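## 3. Adding a rental listing to your Rallirden account

You need an agent or owner login and the address of the property. Listings in Sarkport and Flitdale go live the same day if submitted before 3 p.m. Saturday submissions are held until the next business day.

1. Sign in and select **Properties > New listing**.
2. Enter the street address and unit number. Pick the match from the drop-down list. If there is no match, select **Enter manually**.
3. Choose **Rent** and type the monthly amount without a dollar sign or commas.
4. Fill in the floor area in square feet. Use the figure on the lease plan (for example, 574), not the outside measurement.
5. Write the description. The limit is 600 characters, including spaces.

**Note:** Text pasted from a word processor may lose its line breaks. Check the preview before you save.

Photos can be added now or later from the **Media** tab. Each listing holds up to 24, and the first one is used in search results.

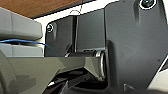
6. Drag the photos into the order you want and select **Save order**.
7. Set the showing hours and the contact person. Only people already on your office list appear in the menu.
8. Select **Submit for review**.

**Caution:** Changing the address after submission deletes all booked showings. Call the Agarwal office desk first and ask for Viola Negri.

To edit the rent on a live listing, see Section 4.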